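Section 6. Break room and pantry: working next to the Ultero restock unit

Astus site guide, staff copy. Read before your first shift with the unit.
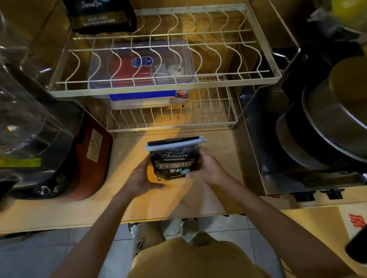
Do I still have to log coffee and dry goods by hand now that the unit does the counting?
Only the bags you open. Sealed stock is counted by the unit overnight, opened stock goes on the shelf sheet, same as before.

What changes for you

The old Friday-style full count is gone. So is the paper order form. What's left for people: opening, closing, wiping down, and telling the unit when something has moved. Less counting, more putting things back where they belong. If your job sheet still says "pantry count" ask your shift lead for the new one.

6.1 Before you start

1. Check the light on the unit. Green = parked, safe to work. Amber = finishing a task, wait. Red = see 6.4.
2. Press PAUSE on the wall panel. Hold until it beeps.
3. Stove knobs off before the unit is released again. Every time.
4. Clear the front strip of the counter, one hand width. The arm needs it.

Note: pausing does not lose the count. It picks up at the last shelf.

6.2 Opened bags

1. Squeeze the air out, fold the top over, clip it. Clip goes straight across, full width of the fold.
2. Bag stands upright, printed side out. The unit reads the front, not the back.
3. Write the bag on the shelf sheet. Name and date opened, nothing else.
4. On the panel pick OPENED, then the item. If the item isn't listed use code 306 (unlisted dry goods) and carry on.

Caution: no rubber bands. They snap in the gripper and the pieces end up in the food.

Note: imported brands with labels in more than one language are fine. Funitik loads the label list, we don't. If one keeps coming up as unlisted, send them the name off the front of the bag and they will add it.

6.3 Boxes, racks and the counter

1. Clip-lock boxes: all latches down. A half open lid reads as a missing box.
2. Don't stack anything on top of the dish rack. Plates in the slots only.
3. Small packets go in a box or stand up. Lying flat they get missed.
4. Hot pots — leave them on the stove. The unit keeps clear of the stove zone and wont try to move them.

Caution: keep your hands out of the lower shelf while the light is amber. The arm is slow but it does not stop right away.

6.4 Red light

1. Don't push the arm. Don't pull it either.
2. Read the code on the panel.
3. Code 26: something in the way. Clear the counter, press RESUME.
4. Code 1002: the unit has lost its place. Press HOME and stand back till it parks.
5. Any other code — switch off at the wall, hang the tag, call Yimer service. Number is on the side of the panel.

Note: a red light is not a mark against whoever was in the room. The log records the code and the time. It does not record who pressed what, and leads have been told not to ask.

6.5 Hours and duties

Time saved on counting stays in the shift. At most sites it has gone to cleaning and to longer breaks at changeover, your lead decides the split. Nobody's hours were cut for the pantry unit. Questions on that go to the office, not to Yimer, they only fix the machine.

Anyone who would rather not work beside the unit can swap pantry duty for dishes or deliveries. Put it in by the end of October for the winter schedule. Swaps after that depend on who is avalable.

6.6 End of shift

1. Wipe counter, dry it. Wet patches throw off the sensor.
2. Sheet back on its hook.
3. Floor clear in front of the counter, bags and shoes included.
4. Press RELEASE, wait for green, lights down.

Last changed July 5, 2019. Section 7 covers the loading door.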